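Two baskets and a lot of little blocks

11/10/2026

I have been promising myself since April that I would sort out the small stuff. You know the stuff I mean. Every flat surface in our place on Elmont had a puddle of it, and the worst was the toy blocks, which get under the couch and wait there for bare feet.

So I bought baskets. I know, I know, buying things is the oldest trick in the tidying book and it usually means you own the mess plus some baskets. But these were on the markdown shelf at the Virnport market, dark brown, woven, two sizes, and I went back and forth past them for about 27 minutes before giving in.
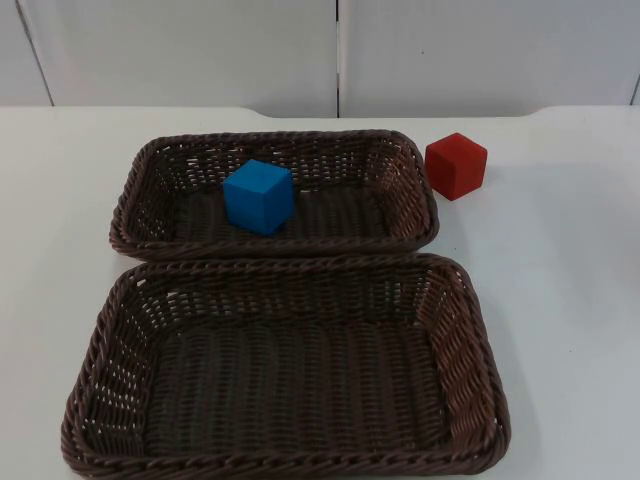

My first idea was to sort by color. Blue things go in one, red things in the other, and anyone walking past with a block in their hand knows where it lives. I was very pleased with this until I remembered the blocks that are half green and half yellow (thanks, Grandma). Also my kids don't think in colors when they clean up. They think in "closest."

Tudor Lazăr, my neighbor and the neatest man I have ever met, told me to forget about categories and just watch where things land for a week. He does this with his whole garage. I said that sounded like an excuse to not tidy for a week, and he said yes, that too. 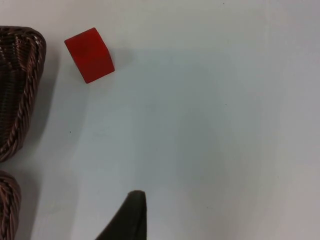

I gave it 8 days in the end, since I forgot to stop. What I learned is that stuff ends up right next to the basket way more than I would have guessed. They drop it on the walk past and keep going! So a shallow basket beats a deep one for us – less aiming, and you can see what's in there without tipping everything out on the rug.

The old plastic bins have gone to the Ajayi kids down the street, who were thrilled, mostly with the lids. 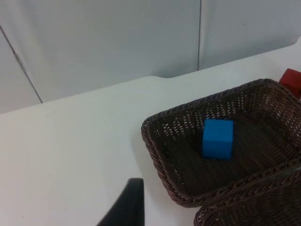

Placement matters too. I had the two baskets at opposite ends of the room for a while and one of them just filled up with socks. Put them close together and people treat them as one station, and the leftovers that don't fit anywhere at least stay in the same neighborhood.

The thing I was nervous about was the weave. My aunt had a basket that shed little bits all over her carpet and caught on every sweater she owned, so I ran my hand around both of these in the store like a crazy person. Smooth all the way! Dust is another story, and I go over them with an old paintbrush when I think of it.
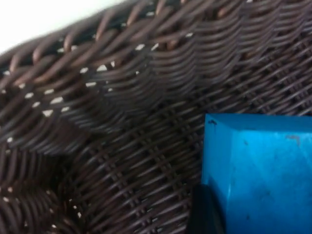
The braided rim up close, with the flatter weave below it.

Next up is the Gonda shelf in the hallway, which currently holds 80 percent of our mail and one roller skate. If you have ideas for the mail, please leave them in the comments. The skate I can handle.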